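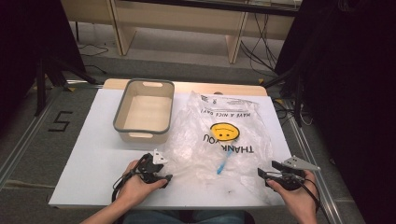
Stirkorura College, Department of Home and Consumer Studies

Chapter 8
Bins, Bags and the Stuff in Between

Myrtle Mercado

I have a drawer in my kitchen that won't close. It hasn't closed properly since October, when I came home from a weekend at my sister's place in Marnmont with a trunk full of groceries and stuffed every last shopping bag in on top of the ones already there. You may have a drawer like it, or a cupboard under the sink, or (my mother's method) one enormous bag hanging off a doorknob with all the other bags inside it. This chapter starts with that drawer because I think it's the best place to learn storage on a small scale, and because you can practice on it tonight without buying a thing!

In Chapter 7 we worked with things that have a shape of their own: books, jars, shoeboxes, stacks of plates. You could measure them, and you could measure the shelf, and then it was arithmetic. Now we get to the things that don't hold still. A thin plastic bag has a size printed on the carton it came in, and that size tells you next to nothing about how much room it takes up once somebody has carried onions home in it. It can be a flat sheet, a wad the size of a lemon, or a big airy puff that fills half a shelf and weighs nothing at all.

Look at the two things on the white table at the start of the chapter. The bin has straight beige walls, a gray rim and an oval handle hole at each end, and it's empty. The bag next to it is clear, wrinkled, and covered in good manners: THANK YOU in big letters, HAVE A NICE DAY! and a yellow smiley face. I'm fond of that pair. One of them keeps its shape and the other one will take whatever shape you give it, and most of the storage problems in an ordinary house come down to getting the second kind of thing to live inside the first kind.

What this chapter covers

8.1 Rigid, soft and floppy: sorting by how a thing behaves
8.2 Flattening, folding and rolling
8.3 Choosing a bin
8.4 The one-hand test
8.5 How much is enough?
8.6 Project: the bag drawer

Words to know

Rigid: keeps its shape when you let go of it. Bins, cans, cutting boards.
Soft: changes shape but has some body to it. Towels, sweaters, oven mitts.
Floppy: has hardly any shape of its own. Plastic bags, ribbon, stockings, plastic wrap that has come off the roll.
Footprint: the patch of table or shelf a thing covers, looking straight down.
Dead air: space inside a container that's taken up by nothing useful.

8.1 Rigid, soft and floppy

When I first taught this course I had everybody sort a tub of household odds and ends by what they were for. Kitchen things here, bathroom things there, sewing things over by the window. It's how most of us tidy at home and it works well enough for deciding which room a thing goes in. Where it falls apart is inside the drawer. You open the kitchen drawer and there's a whisk, a potholder, six rubber bands and a shopping bag, all very properly kitchen things, and all in a knot.

So now I have the class sort by behavior first. Pick the thing up, let go, and watch what it does. If it lands looking the way it did in your hand, call it rigid. If it slumps a bit, soft. If it turns into something else altogether, floppy. There are arguments, and I like the arguments. Last year we spent most of a morning on a raincoat. (I say soft. The back row said floppy, and they had a point about the sleeves.)

Once you have your three piles the rules are pretty easy to remember. Rigid things can stand next to each other. Soft things can be stacked or stood on edge, provided they've been folded to the same width. Floppy things need walls around them, and they need to be made into something else before they go in.

8.2 Flattening, folding and rolling

Let's take the bag, then. It has creases running every which way, and the temptation is to grab it in the middle and shove. Please don't! A bag that's been balled up is full of dead air, and it will spend the next week slowly opening up again. I once left a balled bag on the counter overnight, and by breakfast it had crawled into the fruit bowl.

Lay it out on a table, a good big one with room on both sides of your hands. Pull the handles away from the base until the long creases give up. Then smooth from the closed end toward the open end, so the air has a way out. If you go the other direction you'll blow yourself up a little pillow, and you'll feel silly, and everyone in my class does it at least once.

From there you have a choice. You can fold it lengthwise into a strip and roll the strip up. You can fold it lengthwise and then fold it again into a flat packet, which stands up nicely on edge in a shallow bin. Or you can do the little triangle fold that my neighbors swear by, starting at the base and turning corner over corner until you tuck the handles in. Triangles look lovely. They also take me 21 seconds each on a good day, and I timed that with the radio off.

I'm a flat packet person myself. I don't mind which one you pick as long as you stick with it, because a bin of mixed folds is nearly as bad as a bin of wads. In section 8.3 we'll look at why the walls of the bin matter so much more than the lid, and I'll tell you about the Zukby baskets I bought for my own pantry and had to give away.

Before you go on

Find your own bag drawer, cupboard or doorknob and tip the whole lot out on a table. Don't tidy it yet. Write down the width of the pile at its widest point, then flatten every bag and stack them and write down the height of the stack. Bring both numbers to class along with one bag you'd be willing to let a stranger fold. If you live somewhere with no bags at all, borrow some from a friend; they'll be glad to see them go.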